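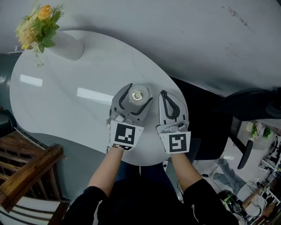 The white table, seen from above

Holotdale Home Forum > Kitchens and Dining > Rounded table or straight one in a narrow room?

thilini_b
Posted Jun 16, 2023

We are in a terrace in Holotdale with a kitchen at the back, 223 cm wide at the table end. The old pine rectangle has gone to my brother and we need to replace it before July, when his lot come to stay.

My husband wants another rectangle against the wall. I would like something with rounded ends and no corners. Our youngest is at exactly the height where she walks into them. The door to the yard opens inwards on the left, so whatever we get has to leave room for that.

Has anyone gone from straight to rounded in a small room? Did you regret it?

Thilini Biswas

marrowfat
Regular

Rectangle. You can push a rectangle flat to the wall and pull it out when people come. Push an oval to the wall and you get two useless gaps behind it that collect toast crumbs and pens. We had one for six years in our last house and I was glad to see it go.

Also check where the legs are. People look at the top and forget the legs.

dockyard_sue

I'd go the other way from marrowfat. Our room is narrower than yours and the rounded table was the best thing we did to it. You lose a bit of surface at the ends but you walk round it without turning sideways. We keep ours a hand's width off the wall and the crumbs go on the floor, where I can get at them with a brush.

Agree on legs though. Get a pedestal if you can. With four legs somebody always ends up straddling one, usually the guest.
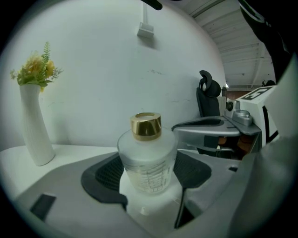 The other thing I would say is try the height with your own chairs. Ours have arms, and on the first table we ordered they wouldn't go under. The shop took it back but charged us for the van both ways.

thilini_b

Thanks both. Our chairs have no arms, so that's one thing less to worry about. I have been to Orkstead to look and they had a pedestal one I liked, but with delivery and the extending leaf it came to £1402, and that is more than we want to pay. Without the leaf they only sell it in dark oak.

marrowfat
Regular

That is a lot of money for a kitchen table. Look second-hand. Offices clear out meeting tables all the time and they're solid enough.

pell_and_co

Fitter here, though not for Orkstead. A few things.

Cut the shape out of lining paper or old wallpaper and put it on the floor. Leave it there for a couple of days. Put the chairs round it, pulled out as if people were sitting in them. Open the yard door. You'll know by the second evening.

Don't buy an office table without measuring your hall. The tops are often one piece and won't turn on a Victorian staircase or round a tight door. I've carried more than one back out to the pavement.

White gloss looks well in a dark kitchen but it shows every smear and every light fitting. Some people mind that and some don't notice.

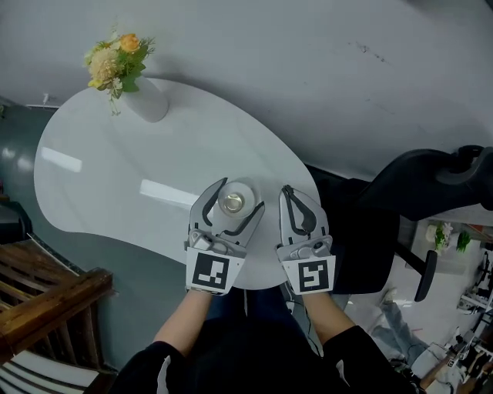 If you do go for white, use a damp cloth and a dry one after it, and keep anything gritty off. Scratches in gloss catch the light and you can't sand them out like you can with wood. For a family with small children I would have oiled oak or ash every time.

dockyard_sue

Disagree about the wood. Oiled oak in our house had black rings on it inside a month, and I haven't got the time to be oiling furniture. A wipe-clean top and some mats suits us much better.

pell_and_co

Black rings are usually something iron left standing on it damp. It does come out. But fair enough, it's more work.

shek_lane

We bought the Ekeo one in white, rounded, pedestal base, from a couple moving abroad. It's been fine. One warning — the base is very heavy and the top comes off with 10 bolts underneath, so take a socket set if you are collecting it yourself. We didn't, and stood in a stranger's dining room for most of an afternoon with a pair of pliers.

marrowfat
Regular

Still say rectangle.

thilini_b

Did the paper on the floor last night. The rectangle blocks the door if anyone is sitting at the yard end. The oval clears it, just. My husband walked round both and has gone quiet, so I'm taking it that we are getting an oval.

shek_lane, was yours the longer of the two sizes? There is one for sale over in Shek and the seller hasn't put the length.

shek_lane

The shorter one. It seats four properly and six if they're fond of each other. Ask the seller to measure it along the middle, underneath.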